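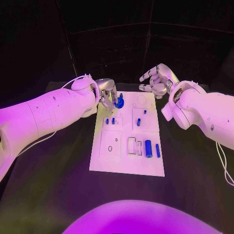 Kragh lab reports result on learning two-handed tasks from fewer demonstrations

November 2025

A research group at the Kragh lab in Flemurham has published a method that lets a two-armed humanoid robot learn small assembly tasks from 800 recorded demonstrations, fewer than the group used in its earlier work on the same tasks.

The method is called Brallolix. It trains one control program for both arms but lets each hand work on its own timing. In the group's older setup, the arms shared a single clock, so a pause by one hand also stopped the other. The report says many failed attempts in that setup came from one hand arriving at a part while the other was still being held back.

Tests were run on a flat task board with pegs, cylinders and a knob. The robot has to grip a part, move it or turn it, and let go without disturbing the pieces next to it. An operator recorded all of the demonstrations by guiding the robot remotely, and the same recordings were used to train both the old program and the new one.

According to the report, Brallolix finished more of the tasks than the older program and dropped fewer parts. The gain was largest on tasks where both hands were busy at once. On tasks that need only one hand, the 2 programs performed about the same.

The group also changed the lighting between test runs, including strong colored light, to see whether the program relied too much on how the board looked during training. Performance fell under colored light but stayed ahead of the older program. Shiny fingers and pale surfaces remain a problem for the vision part of the system, the authors write, and thin pegs standing close together were the parts most often missed.

The report lists several limits. All tests used one robot and one board, and the parts did not change shape or size between runs. The program does not yet notice when a part has slipped partway through a grip, so it carries on as if nothing happened.

Training code and the recordings will be shared through Likier, the lab's online archive, after a check of the files. The group plans to repeat the tests with a second board and softer parts, including short lengths of cable.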